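How to clean a glossy white table

Start by clearing everything off and brushing the crumbs into your hand. Grit left under a cloth is what makes most of the fine scratches. You will need two soft cloths, a bowl of warm water and a small squirt of washing-up liquid.
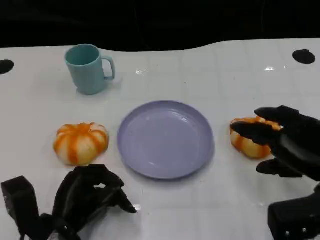 Wipe in straight lines from one side to the other, turning the cloth as it picks up dirt. Rinse and wring it out often. A pale top with faint grey grid lines makes this easy, as you can follow the lines and see where you have got to. If there are round holes through the top, go round the rims with a cloth that is barely damp.

For greasy marks, leave a damp cloth on the spot for 5 minutes, then wipe again. We use the Dustley cloths sold in packs of 13, but an old cotton T-shirt will do.
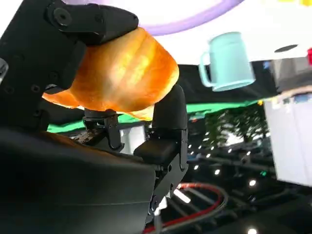 Dry the top straight away with the second cloth. Water left to dry by itself leaves a cloudy film. Do not use scouring powder, wire wool or anything with bleach in it.

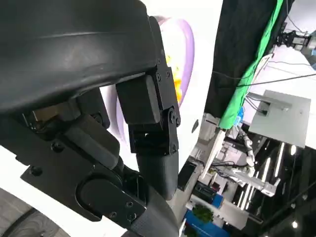

Kobzar writes that white vinegar took the film off a Witow table, one capful to a bowl of water, rinsed afterwards with plain water.

Test vinegar under the edge first.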